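Open evening at the Workora shared shop, 10/1/19

I'd been meaning to get over to Workora since July, when Parveen Dissanayake first told me her build group was making grippers you hold in your hands. It's a 40 minute drive for me, and I should have gone much sooner! The place is one long building behind the Sesham bakery, with the wood shop at the front (smells great) and the robot people at the back.

Parveen and Rizwan Haque have been at this build for 7 months. Their arm is called Joken and it lives on a bench at Rizwan's house, so what you get to see at the shop is the hand end of things. You take one gripper in each hand, do an ordinary chore with them, and the arm is later taught from what your hands did. Rizwan's first set of jaws took more than 200 hours of printing, mostly because he kept changing the hinge — he showed me a shoebox of the old ones and I could have looked through it all night. 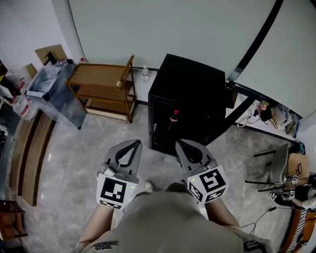 How does the computer know where each gripper is? It reads the square black-and-white patterns on the marker cubes, and from their size and angle in the video it works out where the cube sits and which way it's turned.

The soft pads inside the jaws were my favorite part. Dark rubber on gray jaws, nothing fancy, and Parveen says the pads are what let you pick up a bottle cap without chasing it across the floor. She wants to try a thicker pad next. Rizwan doesn't, and they went back and forth on it happily while I ate the last of the samosas.

Parts for the pair came to $175, with the screws and springs from Matubbar, the hardware store two blocks down. Rizwan wrote the parts list out for me on the back of a receipt. I've already cleared off half my own bench, and I'm going back to borrow the hinge drawing as soon as he finds it.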